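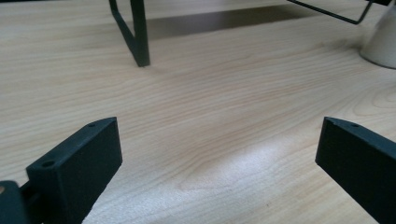

Poll clerks and count staff wanted, Tierney district

Short notice, sorry. The runoff for the Tierney council seat got moved up to July and we need people. 17 spots left for the polls, a few more for the count at Murnano Hall.

What you'd be doing: checking names on the roll, handing out ballots, pointing folks to the right booth. Doors open 7 a.m., be there by 6. Long day, bring lunch.

Count staff start at 9 p.m. and stay til it's finished. Last time only 2 votes split the top candidates and we had a full recount, so plan on a late one.

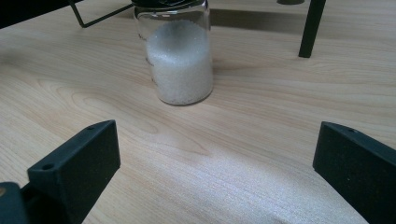
You need to be 18 or over, registered in the county, and not working for either campaign. Yard sign at your house is fine. Knocking on doors for somebody isnt. If your on a party payroll, same answer.

Training is one evening, paid. No experience needed, but tell us if you have any. Spanish speakers especially, the Clalero precinct has none right now.

Parking behind the hall. If you don't drive say so on the form, the Travovell shuttle stops out front and we'll try and match your shift to it.

To apply: forms at the front desk, or call the elections office, ext. 3155, before 4 p.m. Leave a message if it rings out. Say which job, polls or count, and whether you can do both.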